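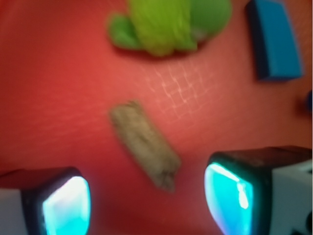 Color inconstancy is the change in the apparent color of a surface when the light falling on it, or the angle from which it is viewed, is altered. It is studied in textile dyeing, paint manufacture, printing and interior lighting. The effect also occurs within a single surface under uneven light. A red tabletop or mat may read as dark crimson near its left edge and as orange-pink toward the middle and right, where more light reaches it, although an observer at the table would normally call the whole of it red. Instruments record such differences directly, while human vision tends to discount them.

Causes

The color of an opaque surface depends on three factors: the spectrum of the light source, the reflectance of the surface and the response of the eye or sensor. A change in any one of them changes the measured color. Reds are often affected by changes between daylight and warm indoor lamps, as many red dyes reflect strongly at long wavelengths and very little elsewhere. Under a lamp with weak long-wavelength output, the same dye appears duller and browner.

Surface finish has a separate effect. A glossy coating reflects part of the incoming light without coloring it, and this lowers the saturation of the areas facing the source. Matte finishes scatter light more evenly and show smaller changes with viewing angle. Woven goods fall between the two, and their appearance varies with thread direction.

Relation to metamerism

Color inconstancy is often confused with metamerism. Metamerism involves two samples that match under one light and fail to match under another. Inconstancy involves one sample compared with itself. A pair of fabrics may be highly inconstant and still match each other under every lamp, provided their reflectance curves are alike.

Measurement

A sample is measured with a spectrophotometer, and its color coordinates are calculated for a reference illuminant and a test illuminant. A chromatic adaptation transform is then applied to estimate the corresponding color under the reference. The remaining difference is reported as an index. Low values indicate a stable color.

Homa Esfahani and Nassoro Kashindye applied this method to 1,675 dyed cotton swatches from the Rusance mill. Each swatch was measured under 3 lamps after conditioning at 20 degrees Celsius. The largest index values were found among purples and grays made from mixtures of several dyes. Single-dye yellows gave the lowest values. The authors rejected 17 swatches for uneven dyeing.

Control

Dyers reduce inconstancy by choosing a different combination of dyes for the same target shade. Recipe software such as Fakero calculates the index for each candidate recipe and lists it beside the cost. Viewing booths with switchable lamps are used for visual checks before a shade is approved.

See also: Chromatic adaptation; Color rendering; Reflectance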